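Minutes - Manipulation Group, method review
Thursday, 2:00 p.m.
Posted in May by Pao-chu Lu

1. Previous minutes
Accepted with one correction. The Dobos baseline was trained on 1,000 demonstrations, and the last minutes had the wrong number.

2. Result on the sock-hanging task
The new policy was compared with the Dobos baseline on the clip hanger. Both were scored on the same starting layouts, with the bin refilled between trials. A trial counts as a success only if the sock is still in the clip when both arms are back at home.

The new policy reached 85 percent. The baseline stayed well below that and most of its failures came at the clip, with the fabric already in position. Pickup from the bin is no longer the main source of error for either one.

The group agreed the headline number should not go out alone. The write-up will split each trial into pickup, handover, clip opening and release, and give a rate for each.

3. Wrist views
Training with the wrist views left out was tried on the Clullier split. Clip opening suffered the most. Handover hardly changed, so the fixed view seems to be enough for that stage. The run will be repeated with a second seed before it goes in the paper.

4. Data
The Jummont set now stands at 2,000 demonstrations. It was agreed to stop collecting on the round hanger and move to a straight one. Operators differ in how far they pull the sock taut before clipping, and this has to be logged per episode from now on. Old episodes will be left as they are - relabeling them would take longer than the paper deadline allows.

5. Figure for the draft
Proposed pair, handover and clip grasp:
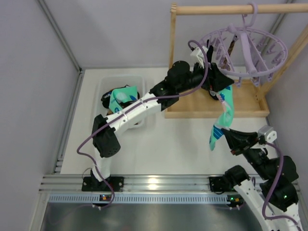 Two arms on one sock; the fingers at a clip.

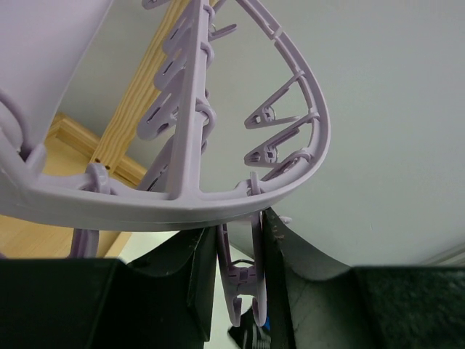
Pao-chu Lu objected to calling the method general on the strength of one hanger, and asked that the word come out of the abstract until the straight hanger has been tested. She also wanted the failed trials released along with the good ones. The first point was agreed. The second was held over, pending a check on storage.

6. Actions
Per-stage rates to be tabulated. Second seed to be started on the Clullier split. Abstract to be revised.

Meeting closed 3:10 p.m.

Recent items
Trurkach: notes on gripper calibration
Minutes - Manipulation Group, data format
Dobos baseline: training settings
Booking the bench in June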